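Onsri Savings Circle
Progress report to the Vavis Fund
2022-03-26

Prepared by Yupin Pongsiri

This report covers the beginner investing course from its start in November to the end of the second term. The grant paid for course materials, the tutor's fee and the evening hire of the library meeting room. It did not pay for any shares. Members invest their own money or, in most cases, practice on paper first.

Enrollment and attendance

We enrolled 13 people. Most had a savings account and nothing else. Two had a retirement plan at work but had never changed the default fund. Attendance was good before the holidays and weaker after, when shift patterns changed at the packing plant where several members work. We moved the start time later by half an hour and numbers picked up again.

What was taught

The first term dealt with the basics: what a share is, what a dividend is, what a broker charges, and why a person should have some cash put by before buying anything. Thongchai Kongkaew taught all of these sessions. The second term was spent on reading company accounts. We picked hotel and lodging companies as the subject for the whole term, so that members could compare like with like.

Members learned to look up occupancy, average room rate and debt. Debt took the longest. A hotel company that owns its buildings carries very different borrowing from one that only lends its name and collects fees, and the group spent two full evenings on that before it was clear to everyone. The lease notes at the back of the accounts were also hard going, and Thongchai wrote a two-page guide to them, which we can send on request. 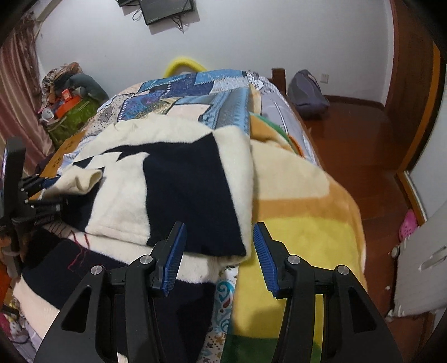 Everett Castellanos wrote on his feedback form that he used to pick a hotel stock because he had liked staying there, and that he now goes to the debt page before he reads anything else. He also asked for more time on how interest rates affect these companies. Several others asked for the same thing, and it has been added to the third term.

Practice portfolios

Each member was given a paper portfolio of $3,000 to place among lodging companies, with the rest held as cash if they wished. They had to write down a reason for each purchase and a price or event that would make them sell. We do not report gains and losses on these. The period is too short to mean much, and we did not want members competing on returns. What we checked was whether the written reasons got better. The early ones were often a single line. By the last session most members quoted a figure from the accounts and said where they had found it.

Spending

The grant for the year is $2,000. The room and the tutor's fee have been paid through the end of the second term. Printing came in over budget because annual reports are long and some members do not have a computer at home. We covered the difference by dropping the paid subscription to the Grerari price service and using free sources.

Problems

Two members left during the second term. One moved away and the other found the accounting sessions too fast. Theerawat Kaewkla now runs a short catch-up session before each class for anyone who has missed a week.

Next steps

The third term has four sessions planned: interest rates, funds compared with single stocks, taxes on dividends, and a review of the practice portfolios. Ketsara Chaimongkol has agreed to take the tax session. We have also asked the Turik branch library whether a second group could start there, and are waiting to hear about room charges. A final report with full accounts will follow when the third term is finished.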